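16 Aug 2025

Water meter read 2866 at 6:40, before anything was running. Same figure as last night, so the toilet valve is holding and the overnight loss is gone. I had been blaming the garden line since June. Wrong branch.

Spent the morning on the rain tank. The Panent filter housing came apart with the strap wrench after a lot of swearing. O-ring flattened on one side, which explains the drip but not the low flow. The low flow was the screen: fine brown silt, packed hard at the bottom third. Soaked it in vinegar, brushed it, rinsed it backward through the outlet. New O-ring greased and seated. Hand tight plus a quarter turn. The sheet says half a turn and I think that is how the last one got crushed.

Pump is the next question. The Predum cuts in at the right pressure but short-cycles when only the one hose is open. Checked the air charge in the pressure tank with the bike gauge: 4 psi low. Topped it up with the pump drained. Cycle time went from 9 seconds to 31, with the same hose and the same nozzle. Will check the charge again in two weeks. If it has dropped, the bladder is leaking and I will have to decide between a Dalinum tank and another one of these. The Dalinum has the better fitting but needs a wider shelf, and the shelf is already against the wall.

Gutters: north side clear. South side has a low spot over the kitchen window where water stands after rain. Needs one bracket moved up. Did not get to it, the ladder feet were sinking in the flower bed and I had no board to put under them. Bring the board up from the cellar.

Forecast is dry through the week, so the tank will not refill by itself. Level stick gives 1516 liters. Beans and tomatoes first, grass gets nothing.

Ate late, well after two. Knees sore from the cellar steps.
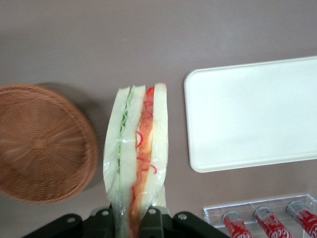 Afternoon, wrote up the valve settings on a card and taped it inside the pump cupboard. Ordered two spare O-rings and a proper gauge from Fu, the bike one is hard to read at the low end. Meter at 9 p.m. still to do.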